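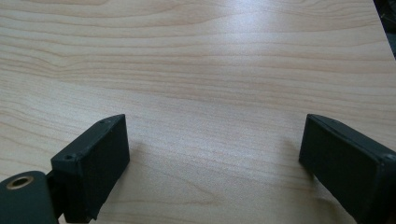
Tillside Quarterly, Issue 40, p. 11

Pale top, wavy grain, light coming off it. The owner of the Trindero table bought it in December and still wipes it down every night. "I was going to get dark. Walked in for dark. Then I saw the grain on this one and that was that."

It's veneer, and she doesn't mind saying so. Her sister was less sure. "She says solid or nothing. Fine, she can carry it up 2 flights."

The shop, Kiren, let her pick the sheet herself. Took most of an afternoon. She wanted the lines running long ways, with a bit of an arch where they bunch up. "Straight grain looks like a office to me."

Any complaints? The shine, a little. "You get glare when the light's on it, it goes almost white. I moved the lamp. Then I moved it back."

Care is simple. Damp cloth, dry cloth, no sprays. She tried a Cirillo polish once and thought it left a film, so teh bottle went under the sink. Coasters, yes. Tablecloth, never. "Why would I cover it up?"

Next she wants chairs. Not matching ones. She has looked at a lot of chairs and likes none of them so far.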